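## 얇은 행주랑 두꺼운 행주, 같이 개어 두어도 되나요?

**Marisa Colombo** · 2024년 1월 5일

주방 행주 정리 때문에 글 남깁니다. 집에 있는 행주가 두께도 크기도 제각각입니다. 흰 바탕에 줄무늬가 있는 것, 짙은 회색 무지, 회색 체크를 섞어 쓰고 있습니다. 지난 7월에 Plulby에서 여러 장을 한꺼번에 샀는데 세탁하고 나니 줄어든 정도가 서로 달라서, 같은 방법으로 접어도 폭이 안 맞습니다.

지금은 빨래가 마르면 작업대 위에 쌓아 놓고 한 장씩 갭니다. 서랍 안쪽 폭이 30cm라서 두 줄로 세워 넣고 싶은데, 얇은 행주는 세우면 바로 쓰러집니다. 그냥 눕혀서 쌓으면 밑에 있는 것은 몇 달째 안 쓰게 되고요.
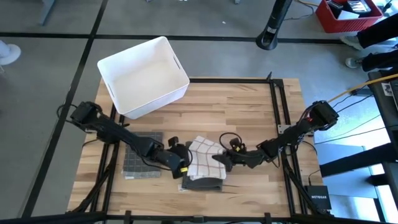 *나무 상판 위의 행주들. 흰색 줄무늬 아래에 있는 것이 짙은 회색입니다.*

궁금한 점은 두 가지입니다. 종류별로 나눠서 개는 게 나은지, 아니면 섞더라도 접은 크기만 맞추면 되는지요. 그리고 흰색 행주를 짙은 회색과 같이 보관해도 색이 옮지 않는지 알고 싶습니다. 세탁은 따로 하고 있습니다.

---

**Lemilley**

접은 크기만 맞추면 섞어도 됩니다. 저는 두꺼운 종이를 15cm 폭으로 잘라서 본으로 씁니다. 서랍 폭이 30cm면 두 줄이 들어가야 하니까 실제로는 그보다 조금 좁게 잡으세요. 딱 맞게 하면 꺼낼 때 옆줄이 같이 딸려 나옵니다.

순서는 이렇습니다.

1. 행주를 펼쳐서 손바닥으로 가운데에서 바깥쪽으로 밀어 폅니다.
2. 긴 쪽을 삼등분해서 접습니다.
3. 본을 대고 폭에 맞춰 양 끝을 안으로 넣습니다.
4. 마지막에 반으로 한 번 더 접고, 접힌 면이 위로 오게 세웁니다.

얇은 것은 두 장을 겹쳐서 한 장처럼 접으면 잘 섭니다. 줄무늬나 체크는 무늬 선을 따라 접으면 비뚤어지지 않습니다. 줄어든 행주는 3번에서 덜 접으면 폭이 비슷하게 나옵니다.

색은 완전히 마른 상태면 보관 중에 옮는 일이 거의 없습니다. 덜 마른 걸 넣었을 때가 문제입니다. 새로 산 짙은 색은 처음 5번 정도 빨 때까지 따로 두는 편이 안전하고요.

---

**Clulel**

저는 안 갭니다. 바구니에 넣어 두고 손에 잡히는 대로 써요. 어차피 금방 또 빨아야 해서요.

---

**Shabalala**

윗분 방법에 하나만 추가합니다. 줄이 덜 찼을 때는 북엔드를 끼워 두면 남은 행주가 안 쓰러집니다. 서랍 깊이가 얕으면 낮은 것으로 사셔야 하니 높이부터 재 보세요. 저는 빈 우유팩을 잘라서 칸막이로 쓰다가 젖은 손으로 자꾸 만지니까 흐물거려서 바꿨습니다.

그리고 빨아서 갠 것은 뒤쪽에 넣고 앞에서부터 꺼내 쓰면 골고루 쓰게 됩니다.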